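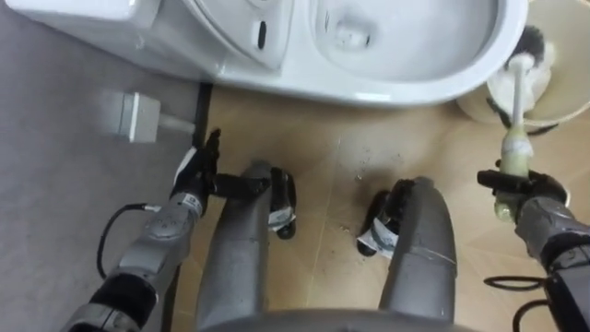 Figure 7.1 Toilet with brush and open holder to its right. The brush is raised partly out of the holder.

Chapter 7
Cleaning the Toilet Fixture

Key terms: contact time, cross-contamination, drip line, flush rim, scale, trapway, waterline

After studying this chapter, the reader should be able to identify the surfaces of a floor-standing toilet, select a cleaner for each type of soil, carry out the bowl procedure in the correct order, and store the brush so that it drains.

7.1 Scope

Chapter 6 dealt with sinks and tubs, where most soil is soap film and body oil. The toilet differs in two respects. It holds standing water at all times, and much of its surface is hidden from a person standing over it. The underside of the flush rim, the back of the bowl near the hinges, and the strip of floor at the base all collect soil that is missed in a quick cleaning.

The procedures in this chapter apply to glazed ceramic bowls in homes and small workplaces. Urinals and wall-hung units are covered in Chapter 13.

7.2 Surfaces and soils

For cleaning purposes the fixture is divided into four zones: the bowl interior, the flush rim, the seat and lid, and the exterior with the adjoining floor. Each zone has its own cloth or tool. A cloth used on the exterior base is not returned to the seat.

Three soils account for most of the work. Organic soil is removed with detergent and light brushing. Mineral scale forms at the waterline and below the rim holes, and it requires an acid cleaner. Biofilm appears as a pink or dark ring and needs both brushing and a disinfectant. Acid cleaners and chlorine bleach must never be used together or one directly after the other. The mixture releases chlorine gas.

Water hardness controls the rate at which scale builds up. At the Drestano test house, where the supply measures 200 milligrams per liter as calcium carbonate, a visible line formed in 6 days on an unbrushed bowl.

7.3 The brush and holder

A toilet brush consists of a head, a handle, and in most cases a separate holder. The head must reach the flush rim and enter the mouth of the trapway. The handle should be long enough to keep the hand clear of the bowl opening.

Holders are either open or closed. An open holder lets air reach the bristles but leaves them exposed. A closed holder hides the head and traps moisture. With either type, water collects in the bottom and must be emptied at each weekly cleaning.

The holder is placed beside the bowl, on the side of the working hand. The distance the wet brush travels over the floor is called the drip line, and it should be kept as short as possible. Before the brush is moved from bowl to holder, it is held above the water until dripping stops. The Tuhiwai method, described in Section 7.5, adds a draining step in which the handle is clamped under the seat.

7.4 Order of work

Work proceeds from the cleaner zones to the more heavily soiled ones, with one exception. Bowl cleaner is applied first and left to stand for the contact time printed on its label while the seat, lid, and tank are wiped.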